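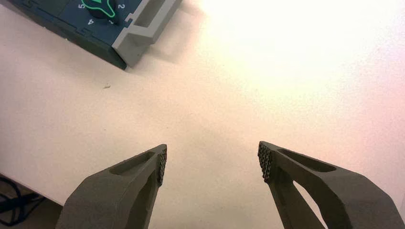 Brittany Melnyk wants to know if painting a table white means wiping it every single day for the rest of her life. No! I wipe mine when I notice something on it, and some weeks I don't notice much. Her email set me off writing this page, so thanks, Brittany.

White Tabletops: Your Questions

Do I need to sand first?

Yes, sorry. I know the can says you don't. I skipped it on my first table and the paint came up with a coffee mug. You don't have to go down to bare wood, just take off the shine until the top looks dull and chalky all over. Then vacuum, then a damp rag, then leave it alone overnight.

How many coats?

I do four thin ones. Two thick ones will cover just as well on the day, but they stay soft forever and you'll find the pattern of your placemat in them by Thanksgiving.

Which paint do you use?

Allar satin, in the plainest white they sell. I've also used Drosteck, which goes on beautifully but smells like a swimming pool for days (open everything). Solange McKinnon swears by leftover trim paint and her kitchen table looks great, so what do I know.

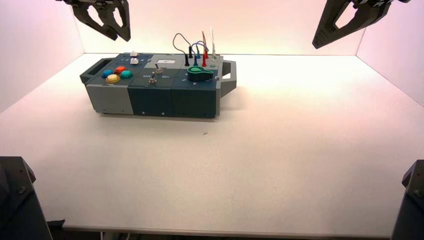
Task board toward the back of a white tabletop, under warm light.

Why does my white look pink in the evening?

It's the bulbs, and probably the walls too. White picks up whatever is near it. I once repainted a whole desk thinking I'd bought the wrong can, and then the sun came up and it was fine. Look at your sample card in the morning and again after supper before you spend money. If the pink bugs you, try a cooler bulb first – much cheaper than paint.

When can I put things on it?

Dry to the touch is a trap. I wait 13 days before anything heavy goes on. Light stuff like a book can go on sooner if you pick it up again at night. If you're painting in November in an unheated garage, wait longer, or bring the table inside and eat on the couch for a while.
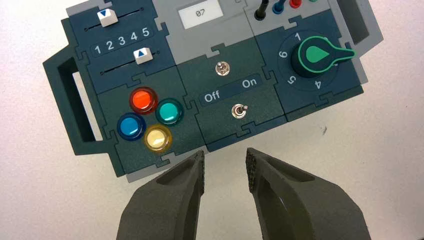
Teal-green control panel with light grey trim, white tabletop.

How do I get ink off?

Dish soap and warm water, and then a paste of baking soda if that doesn't do it. Rub gently with your fingertip. Ballpoint comes off mine. Red marker never has, and there's a bowl of lemons living on that spot now.

Is it cheaper to buy one?

Sometimes! I spent 210 dollars on my first one once I'd added up the sander, the brushes and the paint I ruined. The second table cost next to nothing because I already had the sander. If you can borrow one, borrow one.

Felt pads or rubber feet under lamps?

Felt. Rubber left gray rings on mine that I had to paint over. Delali Odoi asked about cork, and I haven't tried it. If you have, write and tell me how it held up and I'll add it here.

Can I use chalk paint?

On a side table, sure. On anything you eat at, you'll need a clear topcoat, and some of those go yellow over white. Test it on the underside first.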